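Grellura: the complete first series on disc

I've had Grellura on the shop's wish list ever since it went out, and it's finally in stock! If you missed it, it's a slow, foggy mystery set in the harbour town of Llanos, told over eight parts, and I watched the lot in two sittings (with a lot of tea).
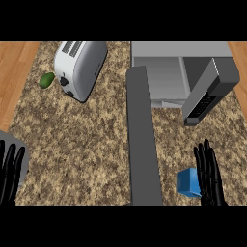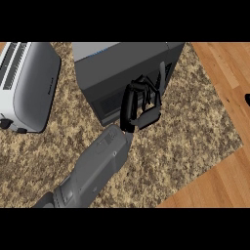 What you get

The set comes on 2 discs in a card slipcase, with all 8 episodes running a shade under an hour each. That's 467 minutes in total, so clear a weekend. There's a making-of as well, and a commentary on the opener which I thought was a bit dry, but the finale one is lovely – lots of chat about the music.

Picture and sound

It's the Erkeo transfer, the same one they used for the broadcast, and the night scenes look much better than they did on my telly first time round. Subtitles are English only. The discs are region 2, so do check your player before ordering.

Will there be a second series?

I keep getting asked! Skuvent, who make it, haven't said either way. I'd love one, though the ending works perfectly well as it is.

Ordering

In stock from 03/04/2020. I've got around 60 copies and I don't know when I'll get more. Postage is the usual rate, and if you've already got Grellura on order from March you don't need to do anything – yours goes out first.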